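At the window counter with Nima Sadeghi

By Junpei Takagi, 8/2/25

Nima Sadeghi does most of her folding standing up. She tried sitting, she says, when she first took the desk at Heydari, and found she was reaching across herself all day. The counter was free and it was a better height.

"It's made for people with a coffee and a laptop," she says. "It's long and it's narrow, and you can't put anything big on it. But I don't make anything big."

What she makes is table linen, or more exactly she works out how table linen should be folded, and then writes it down for other people. Cafés and small hotels send her what they have. She sends back a card with the steps on it. The business is called Skillomum and has been running for 3 years, the last 2 of them from the shared workspace in the Heydari building in Drirnthorpe.

The counter follows the windows on the city side. It has a pale wood-grain laminate top, and a grey metal handrail runs across in front of the glass. Sadeghi says the rail annoyed her for a week. Now she hangs finished pieces over it when she wants to see how they drop.

I asked whether the view was a distraction. We were a good way up, and I had been looking at the roofs since I came in.

"You stop seeing it," she says. "I notice the light. If it's dull out, that's good for me. When the sun's on the counter I can't see a crease at all, it's all glare. I want a grey day, and there are plenty of those here."

She talks about creases a great deal. A crease in the right place holds a fold up, and one in the wrong place means going back to the iron. She would like people to iron less than they do. Most of the cafés she works with have one member of staff setting up, and that person has other things to do before the doors open.

"They ring me and say it won't stand. I ask them to send me one in the post, the very one that won't stand, and nine times out of ten it's been pressed in quarters and stored that way for months. So it wants to go back into quarters. You can't argue with it. You have to use the quarters."

The job that has taken up most of her winter is for Floltska, a restaurant with a long upstairs room. They wanted a stand-up fold, wide at the bottom, that could go next to a glass and be left there through the evening. They also wanted it in purple, which she advised against.

"Dark colours show everything. Lint, flour, where somebody's had their thumb. But the walls up there are purple and they'd made up their minds, so it's purple."
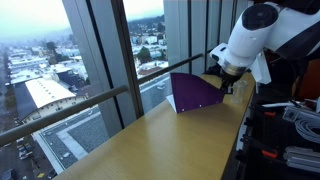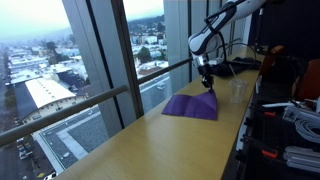 Purple material and a clear plastic cup on the window counter at Heydari.

The cup is part of how she works. A restaurant will lend her its glasses if she asks, but she broke one in December and has used throwaway cups ever since. She needs something with a bit of height next to the fold, she says, or she makes the fold too tall.

"On its own everything looks fine. Then you put a glass by it and it's enormous. It looks like a tent. You don't want to be talking to someone over a tent."

She starts a new fold with whatever she has lying around, paper included, and has a drawer of old sheets she has cut down. She takes hold of the middle of an edge and lifts, and watches which way the rest wants to go. If it falls the same way several times running, she builds the fold on that. If it does something different every time, she leaves it and tries from a corner.

The Floltska card went through 22 versions. I said that sounded like a lot for a napkin.

"It is a lot. Some of them are only a word different, though. I had 'turn' where I should have had 'turn over', and everyone who tested it turned it round like a steering wheel. So that's a new version. I number all of them or I get lost."

Her testers are people from the other desks. She gives them a card and a cloth and doesn't speak until they have finished. She finds this hard, and she has taken to making tea while they do it so that she isn't standing over them. The restaurant's manager tested one of the later cards himself and did it perfectly, and she trusted that result least of all, as he had already seen it done.

She has 37 folds on file now. Perhaps half get used. The ones people ask for again are plain: a flat pocket for cutlery, a long strip with one turned corner, a low wedge. She has a fan that she is very fond of and has never managed to sell.

"It needs starch, and the minute I say starch they look at the price list again."

I asked what she would tell someone doing this at home for a few guests. She said to wash the cloths first, even new ones, and to fold one the night before and leave it on the table. If it has gone over by morning, lay them all flat and put a fork on top.

The counter isn't hers, strictly. Anyone with a desk at Heydari can use it, and she packs up when people come through with their lunches. She wipes it down before she starts and again afterwards. Laminate is good for that, she says. At her kitchen table the grain used to catch on anything fine.

There has been talk of moving to a proper workshop on the ground floor across the road, with a cutting table wide enough for full tablecloths. She has been to see it twice. The rent is reasonable, the floor slopes, and it has one window, which faces a wall.

"I'd have room to lay things out," she says. "I'd also have the lights on all day. I've told them I'll ring back next week."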